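Trallham Desktop Rack Posts

Last updated: November 25, 2016

If you've ever tried to learn patching on your knees behind a full-height cabinet, you'll see why we like these so much. The Trallham posts bring a short stretch of rack up to table height, so the switch sits right in front of you and your hands have room on every side. Sold as a pair, in black, perforated all the way up so you can mount gear wherever it suits your lesson or your bench.

We've had a pair on the go since October, with a switch on top and a second rack-mount unit under it, and it's a lovely way to work. Cables come in from the front, nothing is hidden, and two people can get at the same port without bumping heads. Put a mat down first – a bubbly textured one is great for resting plugs and loose ends on, and it's kind to the table too.
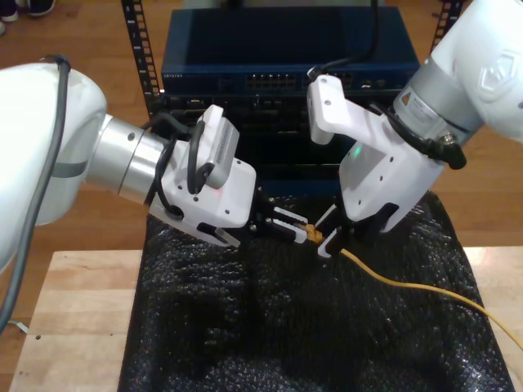

What's in the box

The posts, feet, 43 screws and cage nuts (a few more than you need, which we appreciate!) and a hex key. Switches, cables and the mat are separate. Stock number 300.

Good to know

Set the posts on a flat table and tighten the feet before you add any weight. Heavier units go at the bottom. We'd pick bright patch cables for practice – yellow really stands out against dark gear, and you can follow a run from end to end at a glance. The Kiker 8-pack of patch cables is a nice match.

Comments (3)

resari_bench: Got 2 pairs for our evening class. Easy to put together, very steady once the feet are tight.

Sheikh Networks: Do the posts take square cage nuts or threaded screws only?

patchpanelfan: @Sheikh Networks cage nuts, they come with it. Wish there was a taller version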